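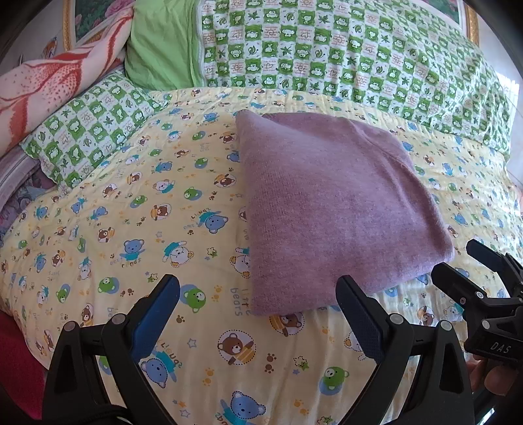
第6回 家事ロボットはどこまで来たか(配布資料)
2023年1月19日

1. 課題の切り分け
「洗濯物をたたむ」と一言で言っても、中身は別々の作業である。山から一枚を取り出す、広げる、向きを判断する、たたむ、置く、しまう。展示会のデモが見せるのは、たいてい「たたむ」だけだ。どこからどこまでを機械がやったのか、まず確認すること。

2. 布はなぜ難しいか
・箱や缶と違い、つかむたびに形が変わる。
・ニットは伸びる。薄紫のセーターは四角くまとまっているが、この形を崩さずに持ち上げて別の場所へ移すのは、たたむのとは別の問題になる。
・下地が平らな作業台とは限らない。クマの顔が一面に並ぶキルトの上では、しわも柄も画像認識の邪魔をする。
・指を開いて近づけるところまでは簡単で、布の下に入れるところで失敗する。

3. 数字の読み方
Flerkow社の資料には「1,547回の試行で学習」とある。しかし試行回数は成功率ではない。衣類の種類も、失敗を除外したかどうかも書かれていない。Pustixのデモ映像は60秒だが、再生速度の表示がない。人が手で操作した動作の記録と、機械が自力で行った動作とを混同した紹介記事も多い。

4. 現時点での見方
条件をそろえた台の上で、決まった服を1枚。そこまでなら認めてよい。普通の寝室で、枕や毛布に囲まれて同じことができるという証拠を、筆者はまだ見ていない。

次回までの課題
Mandagiの製品紹介を読み、書かれていない条件を2つ挙げる。A4で1枚、手書き可。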